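9th April
By Iwona Marciniak

Progress report: the Tirncombe rooms

Hello all, and thanks for waiting an extra week for this one! Quite a lot has moved since I last wrote, so I'll start with the floor, which is what everybody asks me about when I pick up the phone.

The gray carpet is down. We went with Dudek for the fitting in the end (the Cluvton quote came in $244 higher and they couldn't start until September) and they were in and out faster than I'd dared to hope. I walked the whole thing in my socks and I'm very happy with it. The carpet came to $995 including the underlay, and the door strips were another $300, a bit more than I'd put in the budget. I'd like to take the difference out of the paint money if that's all right with you, as we still have plenty of paint.

Next, the sorting. You'll remember the state of the closet! Everything that came out of it is being gone through on the floor, fabric in one lot and the small bits and pieces in another, and it's slow work. White cloths are going back on the lower shelves once they're up. The odd black bits with legs and rods I've been keeping together until I find out what belongs to what, so please don't let anyone throw them out before I've had a proper look.

The shelving from Gumer is the one thing running late. It was $329, already paid, and they've promised me a delivery date twice now. I'll call again and let you know. Until it comes we can't really finish the back wall, and I don't want to start stacking things on new carpet for months on end.

Still to do: the second coat by the window, labels for the shelves, and a decision from you on the curtains (I sent two swatches, I like the darker one).

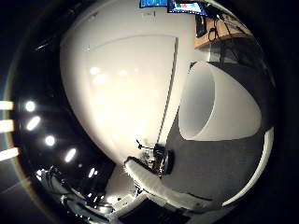 Sorting on the new carpet, with white fabric and a small black piece still to be put away.

Contact: Iwona Marciniak, Tirncombe rooms | © Tirncombe | Back to top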